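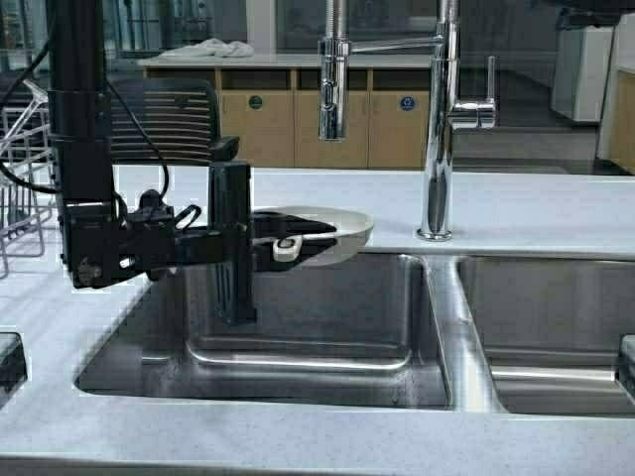
Can a machine do your dishes yet? (Dishwashers don't count)

culley_3000
One plate over the left side of a double sink, held level. My teenager has never managed that much. I still say give it 3 years.

Harju
Holding a plate is the easy part. Show me lasagna. Also the plate I'd worry about is the 300th one, after the grip pads get slimy.

NigelCheetham
Disagree. We tried an arm on parts washing at Madmont and it did almost 3000 trays before anyone had to fuss with it. Kitchens are just shops with worse lighting.

Harju
Your trays are all the same tray, Nigel. My cabinet has mugs from every bank in Stultham.

NigelCheetham
Fine — buy matching mugs. Here's the business end up close.

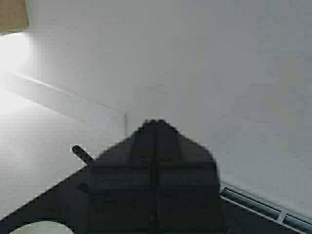
Gripper against a plain white surface, slotted rail at lower right

culley_3000
No fingernails to chip, I'll give it that. Can it do a whisk?

Harju
I can't do a whisk.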